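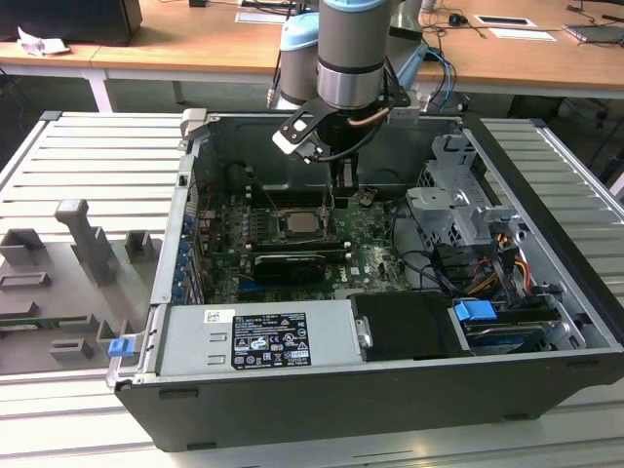

Part 3: Putting memory in the tower

Okay, side panel off, tower lying flat on its side – this is where I like to work, with everything facing up at me. If yours is still standing, go back to Part 2 and lay it down now.

1. Check the power cord one more time. I unplug it at the wall, then hold the power button in for a few seconds. Do both!

2. Touch bare metal on the case before you pick up a module. I do it again every time I come back from getting coffee.

3. Find the memory slots. They're the long black ones next to the processor socket. My tower had no cooler on the processor at this stage, so there was plenty of room for fingers. If your cooler is already on (a big one especially), you may have to come in from the side.

Caution: With the cooler off, keep your hands and sleeves away from the top of the processor. And don't power the machine up like that, not even for a quick look.

4. Open the latches on the slot you're filling. Some boards have one at each end, some only at one end. Pravesh broke one by forcing the end that doesn't move, so look first.

5. Line up the notch in the module with the bump in the slot. Won't match? Turn the module around and try again. If it still won't, you've got the wrong type – stop there and check your board's manual.

6. Press straight down, thumbs on both ends, until the latches close. It takes more push than you'd expect (I was a nervous wreck the first time).

Note: I leave the graphics card in while I do this. If yours blocks a latch, take it out and put it back after step 6.

7. Give each end a light tug. If it lifts, open the latches and repeat step 6.

Leave the side panel off for now. The cooler goes on in Part 4, and you'll want the thermal paste within reach.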